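Dye notebook, June, a little after 4 in the afternoon

Well, the madder finally behaved, and I am so pleased that I am writing this up before I have even rinsed out the big pot. Used the last of the Vieira roots (the coarse chopped ones, which I had been hoarding) at 100 percent weight of fiber, so 369 g of root to 369 g of wool, all of it alum mordanted last week and kept damp in the cellar.

Soaked the roots overnight in Uvville tap water, which is much harder than what we get at Pitdale — and I do think the chalk in it helps, whatever the old recipe card says. Brought the pot up very slowly and held it at up to 60 C for 2 hours, stirring whenever I remembered. Last time I let it get away from me and we had brown. Lovely brown, but brown!

First skeins are a good brick red. The second bath is softer, somewhere between coral and a washed-out rose, and I like it even better. I would still like to try a third bath on cotton before the roots go in the Wastix bin, though cotton wants tannin first and we are low on oak gall, so whoever orders next, please add some.

Still to do: light test strips in the south window, and write the pot weights on the lids again, as the tape has peeled.

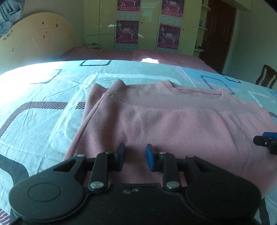 Pink ribbed sweatshirt, folded, on the bed.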